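FOR IMMEDIATE RELEASE
2020-10-25

Relberg Robotics Club Opens Cube Contest to Students Who Own No Robot

RELBERG – The Relberg Robotics Club will hold its fall contest entirely in simulation this year, which spares the club's only real arm another season of being driven into a table by beginners. Seven student teams have signed up for the Kadness Cup, in which a simulated arm must find a small cube, pick it up and put it where the rules say it goes.

Each team gets 200 practice runs and then 100 scored ones. The cube starts in a new spot every time, so memorizing the answer, a strategy with a long history at Relberg, will earn very little.
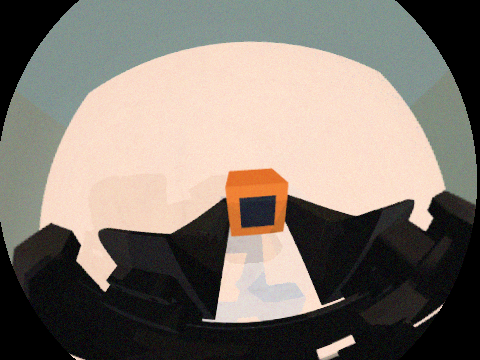
The gripper and the orange cube in the Kadness Cup simulation.

"People hear 'pick up a cube' and ask what the hard part is," said Veerle Hermans, who coaches the club. "I give them the controls and go make coffee. By the time I'm back they've stopped asking."

The simulator was put together over the summer by club members Mio Koyama and Stijn Hoekstra. Their change log runs to 469 entries, a good number of which read "fixed the fix." Hoekstra handled the arm. Koyama wrote the scoring program, and would like it known that complaints about the scoring program can be sent to Hoekstra.
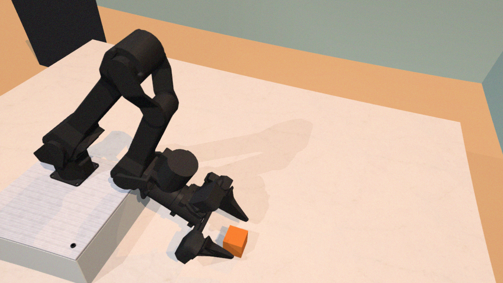 Teams may steer by hand in the practice round, but the scored runs have to be fully automatic. Points are given for a clean grip and a gentle release. Points are taken away for pushing the cube off the table, which does no damage at all in a simulation and still hurts to watch.

Dirk Diekmann of Coppens, the parts supplier that sponsors the prizes, will present the winners with a box of real motors. Last year's champions, team Grestska, are back with a new captain, Cornel Munteanu, and a promise to read the rules first.

Scored runs begin at the end of October and will be streamed on the club's website, with commentary by any member who can be talked into it. Late entries will be accepted until the practice round closes. No experience is required – a laptop is.

Press contact: Veerle Hermans, Relberg Robotics Club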